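I have a soft spot for rule sheets. My mother kept one taped inside the pantry door (no jam on the top shelf, that sort of thing), and I suppose I've been writing my own version of it ever since. The one I look after now is for the people who record demonstrations with hand-held grippers, and last week I finally sat down to rewrite it from top to bottom.

The old sheet had grown to four pages, and I'll admit I was the one who let it grow. Every time a recording came back unusable, I added a line. The new one fits on a single side, and I'm so pleased with it that I've been showing it to people who only came by for coffee!

The first rule is still about the markers. Both grippers carry them, and they have to stay in plain sight, so no sleeves hanging over them and no thumbs creeping up the front. Out of 1,125 recordings we checked over the summer, 966 passed, and most of the others had a covered marker somewhere in them.

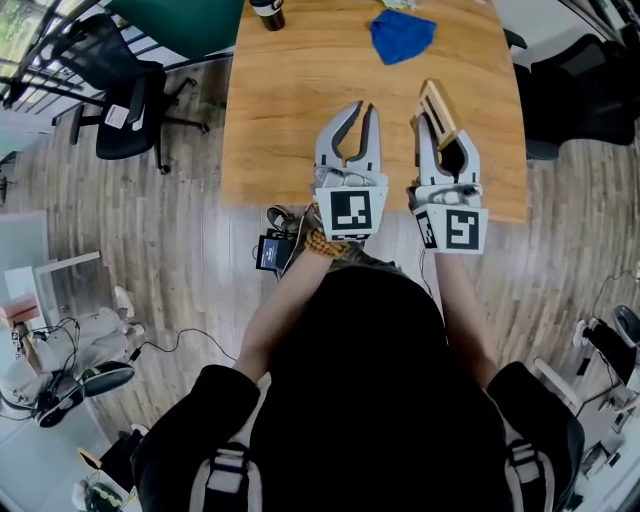 Koltthorpe, August

Holding the block by one end, with plenty of it standing clear of the fingertips, is the second rule, and it took us the longest to agree on. The folks at Sandhu wanted a grip across the middle every time. I argued for the end, where you can see what the fingers have hold of, and we went back and forth over it for most of a Wednesday – very politely, with a lot of tea.

Then there's the idle hand. Keep it up where it can be seen, fingers open, and don't let it drop to your side between moves. New people forget this one constantly, and so do I when I'm tired.

Cables get their own line now, too. Know where they run before you put the backpack on, and step over them slowly. I'd also like shoes and bags kept well back from the table, though I've written that one as a "please" for the time being.

We'll try the sheet on the next 300 recordings and see which lines people trip over. I've left a bit of white space at the bottom, which I'm told is asking for trouble.

Recent posts
Why I stopped laminating things
Dinden and the great labeling debate
A weekend with the Flateo handbook
Checklists for people who hate checklists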